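4.3 Finger Pads: Inspection and Care

Dilmont hand-held gripper, guide revision 6/15/18

The rules in this section apply to every person who records with the gripper at the Bedton site. Please read them before the first session of your shift.

Before each session

1. Lay the gripper on a clean table and release the handle. The fingers must open fully and stay open.

2. Check the inner face of each finger. It must be flat, and the edges must be straight.

3. Check the tape, if the finger has tape. Run a fingertip along the top edge and then along the bottom edge. The tape must lie flat everywhere.

4. Look at the small holes on top of the fingers. Do not cover them with tape.

5. Write the result in the Ekari log, one line for the left finger and one line for the right finger.

Note: Left and right are always given from the camera view, also when you hold the tool in another direction.
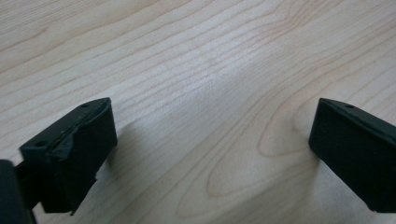
Figure 36. Left finger: tape wrinkled, with a torn flap at the lower corner. Right finger: no tape visible, face smooth.

A finger in the condition of the left one does not pass step 3. Stop here and replace the tape before you record anything — a small flap can catch on thin objects, and it also changes the shape that the camera sees.

Replacing the tape

6. Pull the old tape off slowly, starting from the loose end. Do not use a knife on the finger.

7. Wipe the finger with a dry cloth.

8. Put on one layer of black matte tape, part no. 341. Begin on the outer side and finish on the outer side, so that no tape end is on the inner face.

9. Close the fingers fully three times, then repeat steps 2 to 4.

CAUTION: Keep your other hand away from the gap when you close the fingers.

CAUTION: Do not cut a torn flap short and continue. The rest of the tape will come loose too.

Replace the tape after 2000 grasps, even when it looks good. If the finger itself is cracked or bent, fill in form 2526 and send the tool to the Mạc workshop — do not open it yourself.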